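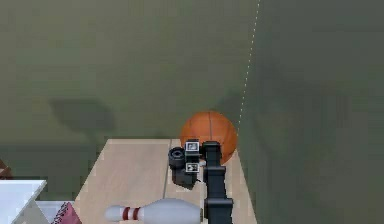
*Orange ball, light wood table, green ground, dotted white line.*

**Friday, February 27, 2026 – Prikness, dialogue timing and the notebook screen**

Long day, good day, and I'm writing this before I go home because last time I left it for the morning and half of it had gone out of my head.

First thing was the subtitles. Gifty came in early and had already gone through the whole harbor chapter with the sound off, bless her, and her list was longer than mine. The main complaint is the one we've been circling for a while: when a line finishes, the next one comes up so fast that it feels like people are talking over each other, even in scenes where they're supposed to be uncomfortable and quiet. The gap between lines was coming out of Brarnudeo at a flat setting for every conversation in the game, so a shouting match in the net shed had the same rhythm as the widow at her kitchen window.

We tried 600 milliseconds as the default gap and 1000 for anything tagged "uneasy." Gifty wanted 2000 for the widow and I said that was far too long, and then we played it and I had to take it back. It's lovely! She says she was asleep, the ferryman says nothing, you hear the clock on the shelf, and you start wondering about her all by yourself. It's too long for anyone else in the cast, so it goes in as an override on her scenes only. If somebody sees that number in the file later and thinks it's a typo, please leave it alone and come talk to me.

Skipping still works by click and by space bar. One bug there: if you click during the gap, it skips the gap *and* the next line. I got it every time in the chapel scene and only now and then elsewhere, which I can't explain yet. Keabetswe thinks the click is being read once when the button goes down and again when it comes up, and that the chapel just happens to have lots of short lines so you notice it more. Sounds right to me. She's looking at the input handling on Monday.

### Recordings from Lévesque

The new batch from Lévesque arrived around lunch. Mostly very nice. The magistrate has a bit more gravel in him than in the first session, and I've been going back and forth over whether it matters. If you play an old line straight into a new one you can hear it, no question. But in the order a player would get them there's nearly always a walk or a door in between. Dumisani listened on the bad speakers and on the good headphones and said he only caught it because I'd told him to listen for it. Leaving the old ones in for now.

Things to ask Lévesque for, when I write to them:

- "You've no business in the boathouse" has a chair creak right under "business." Need another take if they kept one.
- The innkeeper's greetings are all cheerful. We need her tired set for after the inquest, it was in the script pages but I don't see the files.
- File names have spaces in them again. I fixed these by hand, it took forever, and Brarnudeo skips them without a peep when they're wrong. (Dumisani, could the importer please at least complain out loud?)
- Breath at the start of most of the ferryman's lines. I want to keep it! Please don't clean it up.

### The notebook screen

Spent the afternoon on this with Nomvula and Dineo. Where we had got to: the detective writes down every clue automatically, and by the end of the second chapter the notebook is a wall of text that no sane person would read. Dineo's draft groups the entries by person instead of by the order you found them, with a little sketch of each suspect in the margin, and the pages turn. I was worried we'd lose the sense of a day going by, and I do still feel that a bit, but it's so much easier to find the thing you want that I'm giving in.

The trickier question is what happens when two statements contradict each other. Nomvula's first idea was to underline them both in red as soon as the player has heard the second one. It's helpful, and it does the player's job for them, and the whole pleasure of this kind of game is catching somebody out. So we talked it around for a good hour (and most of a packet of ginger cookies) and landed here:

1. Statements can be pinned. You can have 2 pinned at once.
2. If the pinned pair contradict, the detective gets a new question to ask, and it's worded so you can tell where it came from.
3. If they don't, he makes a small remark and the pins stay where they are. No buzzer, no penalty.

The remark is the part I'm fussy about. It can't be the same "No, I don't see it" every time or people will want to throw him in the harbor. I've started writing a set that depends on whose statements you've pinned, so if you keep going after the innkeeper he gets mildly defensive about her. Drafts are in the shared folder under *remarks_rough*, they're very rough, please scribble on them.

Dineo pointed out that on a controller, pinning takes far too many presses: open the notebook, go to the person, go to the page, down to the statement, hold. She's going to try letting you pin straight from the conversation while the subtitle is up, which would be wonderful, but then the long gaps matter even more because that's your chance to press the button. So the morning's work and the afternoon's work have become the same work, and whoever changes one needs to tell the other.

Nomvula also asked whether pins should carry over between chapters. I said yes without thinking and then remembered that the vicar's statements get replaced after the inquest. A pinned statement that no longer exists crashed the old build very nicely. Parked until Keabetswe has had a look at how the save file stores them.

### Odds and ends

- Footstep sounds on the shingle are louder than the dialogue if you walk while someone is speaking. Pulled them down, still not happy.
- The letter in the desk still says June in the text, but the detective reads it out as July. The text is the correct one. Add to the Lévesque list.
- Gokeo want a new build to look at for the storefront page. I'd like the pinning in it even if it's ugly, as it's the thing that makes people lean in. Keabetswe would like it *not* to be in there if it can crash. We'll see how Monday goes.
- Gifty has the good headphones over the weekend for the inquest chapter.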